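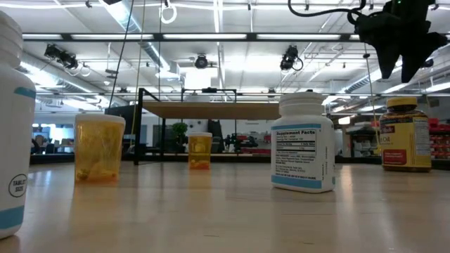
파지 계획 소프트웨어의 성능은 대개 물체의 형상을 얼마나 정확히 복원하느냐로 평가되어 왔다. 드리브덴(Drivden) 연구소의 인식·계획 소프트웨어 그룹은 지난 3월부터 그 앞 단계에 놓인 문제, 즉 센서가 본 것을 계획기가 어디까지 믿어야 하는가를 다루고 있다. 흰 뚜껑을 씌운 반투명 호박색 처방약 병은 이 문제를 잘 드러내는 물체이다. 빛의 일부가 용기를 통과하여 안쪽의 알약과 뒤쪽 배경이 함께 보이고, 광택이 있는 탁자 위에는 주황빛 반사가 앞쪽으로 길게 드리운다. 바로 곁의 불투명한 흰색 영양제 병과는 전혀 다른 방식으로 다루어야 할 대상이다.

그룹이 개발 중인 계획 소프트웨어 ‘구비에르(Guvier)’는 깊이 영상의 모든 화소에 신뢰도를 부여한다. 종래의 처리 과정에서는 깊이값이 비어 있는 영역을 주변값으로 메운 뒤 하나의 완성된 표면으로 계획기에 넘겼다. 계획기는 실제로 측정한 표면과 추정한 표면을 구별할 수 없었고, 추정이 빗나간 곳에 손가락의 접촉점을 두는 일이 잦았다. 구비에르는 메운 값과 측정값을 따로 보관하며, 접촉점 후보를 정할 때 두 값의 출처를 함께 계산한다.

### 실패 기록에서 출발한 설계

설계의 근거가 된 것은 공동 연구 기관인 도그베(Dogbe) 시험소가 제공한 파지 시도 기록 1,746건이다. 인식 부문을 맡고 있는 에우라베나 코를레테이(Ewurabena Korletey) 책임연구원은 이 가운데 실패로 분류된 222건을 원시 센서 자료부터 다시 검토하였다. 작업에는 12주가 걸렸다.

“처음에는 제어기의 힘 조절을 의심하였습니다. 그런데 기록을 시간순으로 맞추어 보니 그리퍼가 움직이기 전에 이미 목표 위치가 틀려 있는 경우가 많았습니다. 탁자에 비친 상을 용기의 아랫부분으로 간주한 사례가 대표적입니다. 계획기가 보기에 병은 실제보다 길고, 중심은 실제보다 낮았습니다.”

검토 결과에 따라 그룹은 반사 영역을 판별하는 모듈을 분할 단계 바로 뒤에 배치하였다. 이 모듈은 탁자의 평면을 먼저 추정하고, 그 평면 아래로 뻗는 점들을 물체에서 분리한다. 원리는 단순하나 평면 추정 자체가 반사의 영향을 받으므로 반복 계산이 필요하다. 현재 판에서는 반복 횟수를 2회로 제한하였다. 횟수를 늘리면 정확도가 다소 개선되지만, 계획 주기 안에 계산을 마치지 못하는 경우가 생긴다.

### 뚜껑을 기준으로 삼다

투명한 몸체와 달리 불투명한 뚜껑은 비교적 안정된 깊이값을 제공한다. 구비에르는 뚜껑을 먼저 찾고 그 중심축을 아래로 연장하여 몸체의 위치를 추정한다. 골이 팬 나사식 뚜껑인지 윗면이 평평한 뚜껑인지에 따라 초기 형상 모형도 달라진다. 축이 정해지면 손가락이 내려올 경로와 벌림 폭의 상한이 차례로 결정된다.

다만 이 방식은 용기가 축 대칭이라는 가정에 기대고 있다. 몸체가 각진 병에서는 축을 바르게 찾더라도 손가락이 모서리에 닿을 수 있다. 계획 부문의 은히라 아제이(Nhyira Adjei) 선임연구원은 이를 보완하기 위하여 라벨의 정보를 활용한다. 인쇄된 글자와 띠의 기울기로 면의 방향을 추정하고, 마주 보는 두 평면이 확보될 때에만 접촉을 허용하는 방식이다. 글자의 내용을 해독할 필요는 없으며, 줄의 방향만 확인되면 충분하다.

아제이 연구원은 “라벨이 카메라를 등지고 있으면 단서가 사라진다”며 “그때 계획기는 접촉점을 내놓는 대신 추가 관측을 요청한다”고 설명하였다. 요청은 관측이 필요한 방향과 그 이유를 담은 메시지로 상위 제어기에 전달된다. 운용자는 같은 메시지를 화면에서 열람할 수 있으며, 모든 요청은 사후 분석을 위하여 저장된다.

### 도구가 남긴 과제

연구진이 알고리즘 못지않게 시간을 들인 부분은 재현 도구이다. 한 번의 파지 시도에서 나온 영상, 신뢰도 지도, 접촉점 후보, 관절 명령을 하나의 묶음으로 저장하고, 소프트웨어의 판을 바꾸어 같은 입력을 다시 처리할 수 있도록 하였다. 코를레테이 연구원은 판마다 결과가 달라진 항목만 추려 주간 검토 회의에 올린다. 개선된 항목과 악화된 항목은 같은 표에 기재하며, 악화된 항목이 있으면 담당자가 원인을 적기 전까지 다음 판을 배포하지 않는다.

호스텀(Hostham)에 있는 협력 연구실은 이 도구를 받아 다른 종류의 깊이 센서에 적용하고 있다. 센서마다 결측이 생기는 양상이 달라 신뢰도 모형을 그대로 옮길 수 없다는 점이 초기 적용 과정에서 확인되었다. 양측은 보정 절차를 센서별 설정 파일로 분리하기로 합의하였으며, 파일 형식의 초안은 2025-12-20에 회람되었다. 용기가 서로를 가리는 배치에서 관측 요청이 과도하게 반복되는 문제는 아직 해결되지 않았으며, 아제이 연구원이 요청의 우선순위를 정하는 새 비용 함수를 시험하고 있다.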